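Plalcombe Reading Rooms: progress report to the Aguiar Fund
Prepared by Idalina Torres, program manager
Period covered: January through June

Lending

The Plalcombe room now has 477 registered readers, up from 215 at the start of the grant. Evening hours account for most of the growth. We kept the room open until 8 p.m. through the winter and plan to do the same next year.

Large-print titles are still in short supply. The waiting list for them is longer than we would like, and we have asked the Trornia branch to lend us part of its stock until our own order arrives.

Furniture and fittings

The remaining $3,000 in the fittings line is set aside for shelving in the children's corner. Tables in the adult section have a pale wood top with a wavy grain.
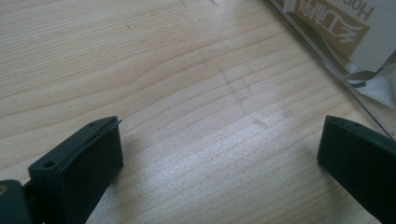
Homework club

The club meets after school in Plalcombe and Puvska. Attendance in Puvska dropped in March when the bus schedule changed. We moved the start time to 4:15 p.m. and numbers came back by May.

Next period

We will hire two part-time assistants and finish the catalog transfer. The Puvska lease is up for renewal, and the landlord has not yet sent terms.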